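Week 5 handout: Collecting demonstrations in the bedroom sim

Notes by Catrin Lougher. Bring these to the Tuesday lab, and have your Hiveck login working before you turn up (please!).

Where we'd got to

Last week we trained the little policy on Branwen Eynon's starter set and watched it do rather well in the kitchen and rather badly everywhere else. I said then that I didn't want anyone fiddling with the network yet, and I'm sticking to that. This week is all about the examples themselves: who drives, what they do with the arms, what gets kept and what gets thrown away.

A quick reminder of words. An episode is one go at the task, from reset to stop. A demonstration is an episode we keep. The observation is whatever the policy gets to look at (camera pictures plus joint readings), and the action is what the driver told the arms to do at that moment. We're copying actions from observations, so anything the driver knows that the cameras don't show is a problem. I'll come back to this one because it catches people every year.

The wrist camera and what it can tell you

You'll be driving through Kakis, which gives you one panel per camera. New drivers stare at the room view and ignore the wrist, and I do understand, the room view feels like a proper place and the wrist view is mostly sheet and floorboards. But the last few centimetres of any reach live in the wrist view, so get used to it early.

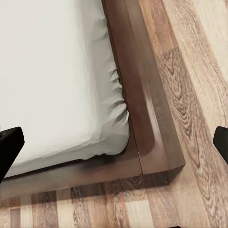

Right wrist view at the corner of the bed, gripper open.

Think about what a policy could learn from a moment like this one. It has the corner of the frame, the gathered edge of the sheet, and both fingers well apart. It has nothing at all about what is on the rest of the mattress. If your next move is towards something only the room camera can see, then the policy needs the room camera for that step, and if you train on the wrist alone you're asking it to guess. Try it in the lab if you like! Mask one camera, retrain, and see which part of the episode falls to bits.

The other thing I'd like you to notice is how similar neighbouring pictures are. Hold still for a few seconds while you make up your mind and you've recorded a great pile of nearly identical observations, all labelled "do nothing". The policy will happily learn to do nothing. Make your mind up before you press record, or trim the pause afterwards with the Watkins script (it's in the shared folder, and the readme is short).

How many, and how different

Each pair collects 56 episodes. Keep 36 of them for training and hold back 11 for testing, and the remainder are spare for when something goes wrong. Pooled across the class we should get past 500, and that's when things start to get interesting.

Please don't give me the same episode over and over. Between resets, change:

1. Where the robot starts. Come at the bed from the side as well as the front.

2. Where the object lies and which way it's turned. A book lying at an angle near the edge of the mattress is a different reach from one set square in the middle, and you want plenty of both. 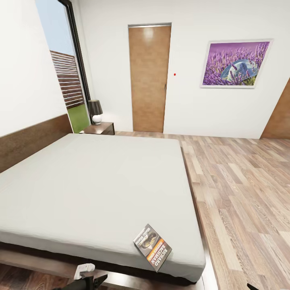

3. Which arm goes first. Most of you will favour the right without thinking about it, and the policy will pick up the habit from you.

4. The order of your small choices, such as opening the gripper early or late. A bit of variety is good. Wild zigzags are no use to anyone, so keep it the sort of thing you'd be happy to see copied.

Branwen likes to fix a list of starting positions in advance and work down it. I tend to let Okine shuffle them for me. Either is fine, but write down which you did, and split off your test episodes before you train anything.

Keeping and binning

Label every episode as soon as you stop: clean, recovered or failed. "Recovered" means you made a mistake and put it right, and I'd love more of these than people usually send me. A policy that has only seen perfect reaches has no idea what to do once it has drifted off to one side. Failed ones stay out of the training set, but don't delete them, we want them in week 7.

For the lab write-up

One page per pair. Give me your counts for each label, your list of starting positions, and a paragraph on the episode you found hardest to label and what you decided in the end. Upload to Hiveck by 5 pm the day before the next lecture.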